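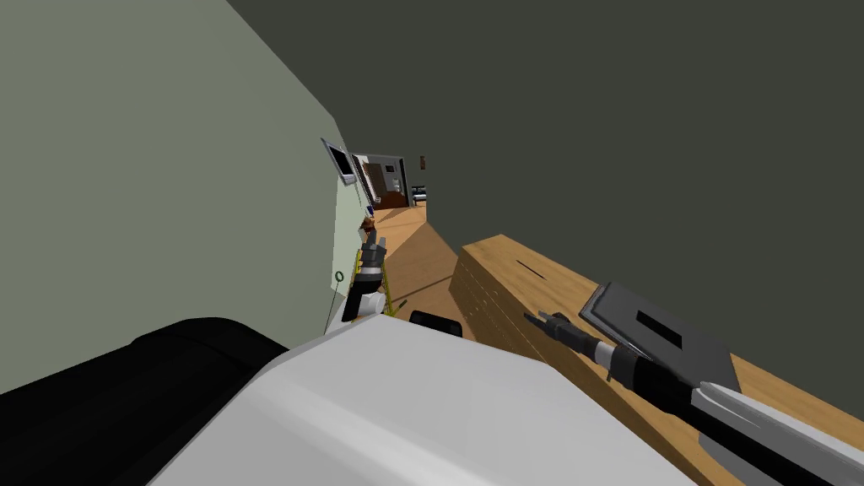 Huten Library Service – Adult Reading and Languages Section
Minutes of the section meeting, March
Held in the upstairs meeting room, Huten Central Library, 2.00 pm

Present: Eylül Şimşekoğlu (Chair), Berkay Çınar (minutes), lending desk staff, branch representatives for Kestik and Pronach
Apologies: the cataloguing officer

1. Minutes of the previous meeting
The minutes were agreed as a correct record, subject to one change. Under item 5, "Kestik branch" should read "Pronach branch".

2. Matters arising
The revised borrowing rules for reading groups have been printed and sent to both branches. Pronach reported that its copies had arrived without the second page. The Chair undertook to send a full set.
The question of evening parking at Kestik remains with the district council. No reply has been received.

3. Loans and stock
B. Çınar presented the figures for the quarter. Loans from the languages shelves stood at 3,192, the greater part of them from Huten Central. Dictionaries continue to be little used. Graded readers are in steady demand and several titles have waiting lists.
The meeting discussed whether worn copies should be replaced like for like. It was agreed that titles with a waiting list would be replaced first and that the older grammar books would be reviewed by the branches before any are withdrawn. The Kestik representative asked that local history titles in translation be left out of the review. This was agreed.
Action: branches to send lists of worn stock to B. Çınar before the next meeting.

4. Vietnamese reading group (Từ)
The Từ group has asked to move from the small study room at Huten Central to the ground floor. Attendance is now 13, and the study room is licensed for fewer. The Chair noted that the ground floor space is already booked for the homework club until 5.30 pm. The group has indicated that a later start would be acceptable.
It was agreed to offer the ground floor from 6.00 pm for one term and to look at the arrangement again in the summer. The group's request for a shelf of its own was supported in principle. Its place will be settled once the stock review is complete.
Action: Chair to write to the group.

5. Conversation mornings
Pronach reported that its conversation mornings will run for a further 4 sessions before the holiday break. The meeting heard that beginners were finding the sessions too quick. A separate table for beginners was proposed, to be led by a member of branch staff. The representative was content to try this, provided that desk cover could be found.
A member asked whether refreshments might be charged for. The Chair was not in favour and the matter was not taken further.

6. Budget
The section has around 50 pounds left in the small purchases budget for the year. It was agreed to spend this on replacement book labels. The bid for new audio titles has gone forward to the Head of Service, and a decision is expected after the close of accounts.

7. Any other business
Kestik asked that notice of changes to opening hours be given to branches in writing as well as by telephone. Agreed.
The lending desk reported that large print request slips were running low. B. Çınar to reorder.

8. Next meeting
To be held at Pronach branch at 2.00 pm, on a date to be circulated.

The meeting closed at 3.25 pm.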